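Neltthorpe Branch Line Sunday Service - Progress Report to the Ogbonna Fund

Period covered: April to August

The grant was made to restore a passenger train on the branch between Neltthorpe and Grerkden, running on Sundays in the season and aimed at walkers, day visitors and people in the villages who have no weekend bus. We asked for help with three things: the lease of a two-car diesel set, repairs to the platform at Grerkden, and printed and online information. The report takes these in the order they caused us work.

Platform at Grerkden

The platform had been out of use for passengers since the weekday train was cut back to the junction. The edge stones had moved and the surface behind them held water. The contractor relaid the edge over the full working length and put down a new surface with a fall away from the track. Work began in April and was signed off in June, three weeks later than planned. Two of those weeks were lost when the first load of edge stones came in at the wrong height and had to go back. The supplier carried the cost of the return.

Lighting is in place but has not been needed, as the last train leaves at 5:40 p.m. The shelter has been painted and has a new bench. The handrail on the ramp is still the old one. It passed inspection, but it is rough to the touch and we would like to replace it before next season. 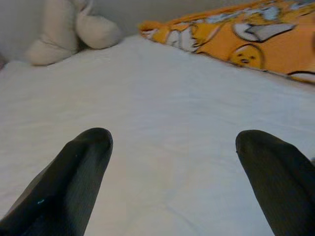

Can the platform take a longer train if demand grows?

The working length fits the present two-car set with a little to spare. A three-car train could call with the rear doors locked out, which the operating rules permit, but we have no plan to ask for one.

Train lease and crew

The set came from Dretovent under a seasonal lease. It arrived in May and ran trial trips without passengers for two weekends. One fault came up, a door on the second car that was slow to close. Dretovent sent a fitter and it has behaved since then. Fuel use is slightly under what we budgeted, mainly on account of the long downhill run back to Neltthorpe.

Crews are rostered from the main line depot. Aminu Briggs, who handles the roster, has had a full crew for every Sunday but one. On that Sunday in July the guard was taken ill and the first round trip did not run. We put on a bus and refunded the fares of anyone who asked.

The driver training took longer than we allowed for. Drivers need to sign for the line before they can work it alone, and there are two ungated crossings where they need several trips in each direction. Four drivers have now signed. That is enough for this season but leaves little cover in the fall.
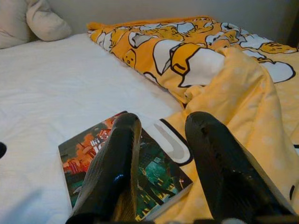

The timetable has three round trips. We began with the first departure at 8:50 a.m. and moved it to 9:25 a.m. in July, after passengers off the connecting main line train kept missing it. The later time has cost us nothing at the other end, and the morning train is now the busiest of the day. The midday train is the weakest. We considered dropping it, but people who go up in the morning use it to come home early when the weather turns, and the crew are on duty in any case.

Passengers and fares

Our best Sunday was in August, with 187 passengers. The target in the application was 100 on an average Sunday by the end of the season. We were under that in June, close to it in July and over it in August. The adult day return is $10, with children at half fare. Holders of the county senior pass ride free before noon, and we will need to settle with the county how that is paid for next year. The present arrangement runs out with the season.

Bicycles have been a problem. There is room for six and on fine days more than that turn up. The guards have been sensible about it, but a few people have been left behind. We have asked Dretovent for a price to take out one bay of seats.

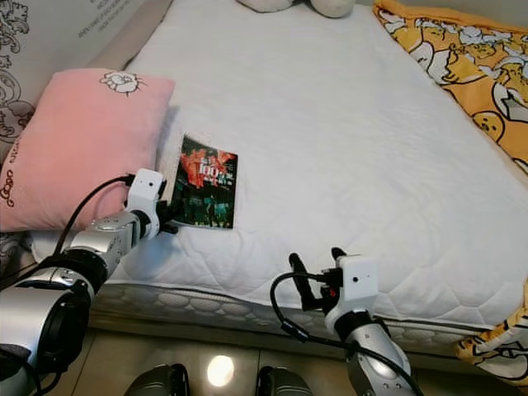

Neltthorpe Area Rail Partnership - Passenger Services Team

Information and publicity

We printed 600 copies of the folded timetable with a walking map on the back. They were gone by the middle of July. A second printing was paid for out of the money left over from station signs. Hauwa Olaniyan drew the map and has a list of corrections for next year - one footpath has been moved, and the cafe at the halfway stop is closed on Sundays after all.

The web page carries the timetable, fares and a notice when a train is canceled. It was not updated quickly enough on the July Sunday mentioned earlier. The depot now has its own login and can post a notice directly.
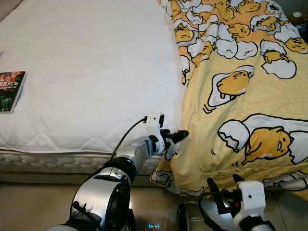 Signs at the main line station were put up in June. The one on the footbridge points passengers to the wrong stairs when you come from the eastbound platform, and a new one is on order.

Money

Spending on the lease and crew is in line with the budget. The platform came in a little over, and the difference has been met from contingency. Publicity is on budget once the signs money is moved across, which we ask the Fund to approve. A full statement will follow with the final report after the last train of the season.

Still to do

- Replace the footbridge sign.
- Get a price for the extra bicycle space.
- Train two more drivers.
- Agree on the senior pass payment with the county.
- Carry out the passenger survey on the last two Sundays in September.

Report prepared by Ebuka Anozie, with roster details from Aminu Briggs.

Comments

Hauwa Nwosu
Good to see the morning train moved. I missed the 8:50 twice by a couple of minutes and gave up until my neighbor told me about the change. Will the new time stay next year?

Hauwa Onyeka
Please keep the midday train. My mother can't manage a whole day out and it is the only one that works for her.

gradient_post
Any chance of Saturdays? I work Sundays and have yet to ride it.

Ebuka Anozie
Thanks for these. The 9:25 is in the draft timetable for next year and so is the midday train. Saturdays would need a second crew and we don't have the drivers yet.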